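Jelell Books is shutting the upstairs rare room at the end of May, and the stock that's up there goes into a three day sale before the lease runs out. The downstairs shop stays open. Same hours, same phone.

Orestis Pappas, who has had the upper floor since his uncle gave it up, told us over 4000 volumes need to find homes. Mostly modern firsts, some travel, a wall of poetry, and the usual odd boxes of pamphlets. Prices already penciled in, and he says he won't haggle on the first morning. After that, try him.

Things to look for:

- A run of the Irkeck Press poetry pamphlets, nearly complete, a few signed on the title page. Number 30 missing, and has been missing for as long as anyone at the shop remembers.
- The Trerka novels by Lumturie Janevski, all 3, first printings. Jackets on the first two, the last one bare. The second has a long inscription to her translator, Gilles Marty, in green ink, with a small drawing of a goat.
- Nikolaidis bird plates, loose, in a later folder. Some foxing. Sold as seen.
- Ex-library stuff by the door, cheap, stamps and pockets and all. Reading copies only.

The Janevski set is the one people have been calling about. Pappas is keeping it together and will take written bids up to noon on the last day. No phone bids. Borislav Kadrić, who catalogued it, puts the inscription at the year after publication, going by a postcard tucked in at the back. The postcard goes with the book. Both hinges tender on volume one, spine a bit sunned, otherwise a good clean set.

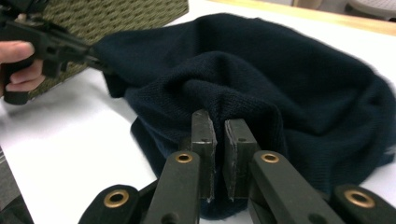
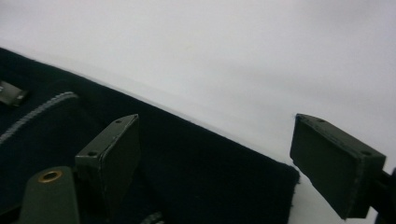 Young-sook Maeng will be at the packing table all three days for anyone who needs books mailed. She is also giving a short talk on the first afternoon, 2 o'clock, on looking after cloth bindings at home. No charge, but the room is small so come early. Her main point, for those who can't make it, is that dark cloth hides its damage. Navy is the worst for it. Look at the fabric in the second picture, nearly black, and how little of the surface you can make out away from the edge. A navy binding does the same on a shelf, and a rubbed patch or an old damp mark can sit there for years. Tilt the book under a lamp before you pay for it. She says check the joints first, then the foot of the spine, and never wipe with anything wet.

Doors at 9 each morning, side entrance, up the stairs. Bags left at the desk please. Cash or check upstairs, cards at the downstairs register only. A printed list is avaliable at the front counter, or Pappas will mail you one if you send a stamped envelope. Whatever's left goes to auction as one lot, date not set yet.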